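The packing adviser who wants you to own fewer boxes

Serkley sells an hour of advice on packing up a desk for $202, and I went in doubting that anyone needs it. The firm's founder, who works out of a shared office on the Maltside estate, has heard that before.

"People tell me they can put things in a box," she said. "Then they ring me from the new place looking for a phone charger."

Her method is short. One box per desk, open on the table before anything else is touched. Small things go in first. "Pens, tape, the stuff that rolls away. Everybody leaves it till last and it ends up in a coat pocket."

I said my mother could have told me that for free. "Mine too," she said. "Did you do it?"

I hadn't. Still, I pushed her on the claim, made on her website, that clients unpack in half the time. Half of what? She said it came from a survey after the Drevlow office move, where 269 people changed buildings. How many answered? She looked it up: eight. – "It's a small survey," she admitted, and said she would think about the wording.

She was firmer on labels. Write on the side and never the lid, she said, as lids get stacked on.

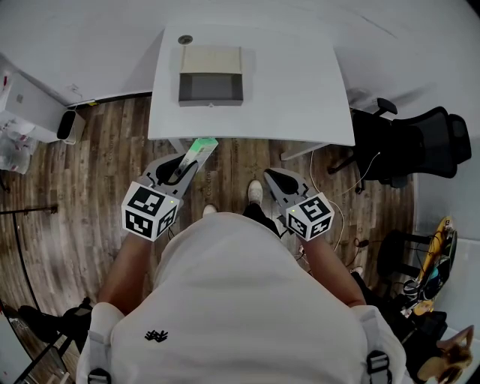 One table, one open box: the starting point of the method.

I asked what she does about chairs and cables. "Chairs are the movers' problem. Cables are mine, and I hate them." She wants each one coiled and bagged with whatever it plugs into – advice I have since followed, with mixed results. Two of my bags contain cables that fit nothing I own.

The price goes up in July. She wouldn't say by how much.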